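7/19/24

So I've finally given in and started baking my own bread again, after swearing in March that I was done with it. Blame Romain Masson, who turned up for supper with a rye loaf so good I ate most of it standing at the sink (sorry, Romain). He gave me a jar of his starter and strict orders to feed it twice a day — I manage once, and it seems happy enough!

My first go used 600 grams of strong white and far too much water, and it spread out like a cowpat. Tasted lovely though, toasted, with loads of butter. The second was better. I left it in the fridge for 2 nights and got proper holes and a crust that crackled.

Next up is a seeded one, if I can find decent sunflower seeds. Any tips, pop them in the comments.

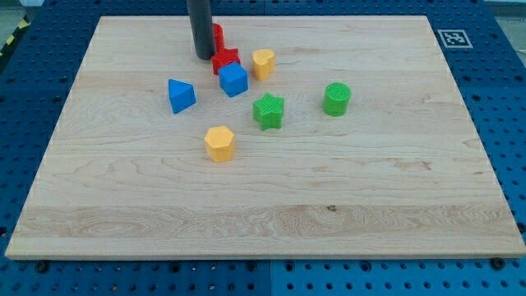

Pale wood, wavy grain and one little dark knot.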